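Toàn Đinh
February 2025

ok so a few of you asked what I do all day now that I've moved over to the Zabala project at Flornmont. Short answer: I pick things up out of a bin, very slowly, with somebody else's arm. Thread!

The somebody else is a robot. I drive it by remote, it records everything I do, and later on the learning crew feeds all of that into the model so it can have a go by itself. One pickup from start to finish is a "demo". My best day so far is 177 demos and my thumb was cooked.

First week I was terrible. You reckon you know how to grab a screwdriver because you've been doing it since you were a kid, then you try it with no feeling in the fingers at all and suddenly you're a toddler with chopsticks.

Biggest lesson came from the Grumton lot, who've done this for years: don't dither. If I hover over something for six seconds making up my mind, the robot learns to hover for six seconds too. It copies my bad habits beautifully (my mum finds this very funny).

So now I look first, pick my angle, then go in at one steady speed. If I muff the grab I back right out and try again, and we keep those ones — the recoveries are gold.

Long skinny stuff lying flat is still my least favourite. Squishy looking stuff I quite like! And anything leaning on a wall of the bin can wait till last, thanks.

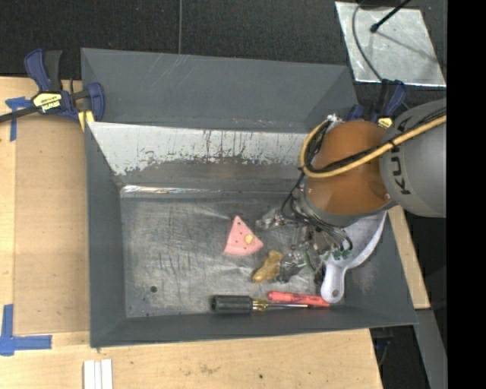
Fingers down beside the yellow lump, pink slice next door. Screwdriver along the near side, looking smug.

We swap drivers every 50 demos, which I thought was soft until I skipped a swap. Your hands get lazy and you start cutting corners, and guess who learns that as well.

Someone asked if you need to be a gamer. Nah. The best driver at our Sakivdale site does embroidery and has never owned a console. Neat, patient hands, colour me jealous.

Back on shift in a bit, chuck your questions below and I'll get to them tonight — cheers for reading!

50 likes · 6 comments · 3 shares
Contact · © Toàn Đinh · Back to top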